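Portion sizes at the Galten canteen, a thread

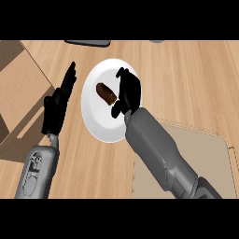 Issue 25, p. 2

1/ I run the kitchen at a staff canteen. We serve 148 lunches on a normal day. In July I changed the plates and got a lot of mail about it, so I'm putting the whole thing in one place.

2/ The old plates were big and had almost no rim. Whatever you put on them looked small, so the servers kept adding. Stavros Koutsoukos, who works the hot line with me, could get two lunches on one plate without trying.

3/ A lot of that came back. We scrape into one bin by the dish window and weigh it at 2:30 p.m. On a bad day in June it was 50 pounds. Rice and potatoes, mostly, and bread with one bite out of it.

4/ The new ones are plain white with a raised rim. They hold less in the middle. Second helpings are free, same as before. I should have put that on the sign the first day.

5/ Complaints, in the order I got them: too small, too heavy, too white, gravy gets on the rim. Neville Rowbotham wrote a full page about gravy. He was right, and we bought smaller ladles.

6/ The bin went down to 25 pounds by the third week. It went back up the week we served fish pie. I don't blame the plates for the fish pie.

7/ People asked about cost. The plates came from Pever, seconds, with small marks on the underside. They stack fine. They don't fit the old rack, so Trevor Dobson bent the pins on two of the racks and we use those.

8/ Bread used to go on the plate automatically. Now it's in a basket at the end of the line and you take it if you want it. This saved more bread than anything we did with plates. We order two fewer trays a day.

9/ Saodah Chin asked if smaller plates are hard on the warehouse crew, who come in hungry at 11. Fair question. They can ask for a full double at the counter and they get it in one go, on one of the old plates. We kept a stack back for that.

10/ If you want to try this at your place, weigh your bin for two weeks before you change anything. I only did one week and it had a holiday in it, so my "before" numbers are thinner than I'd like.

11/ Also tell the dish room early. Paraschiva Tănase found out when the boxes showed up, and she had every reason to be annoyed with me.

12/ Next up is soup bowls. The ones we have are from Cosport and they chip if you look at them. If you run a kitchen and have a bowl you like, send me the name and what you paid.

We use cookies to keep you signed in and to measure traffic. Accept all | Manage settings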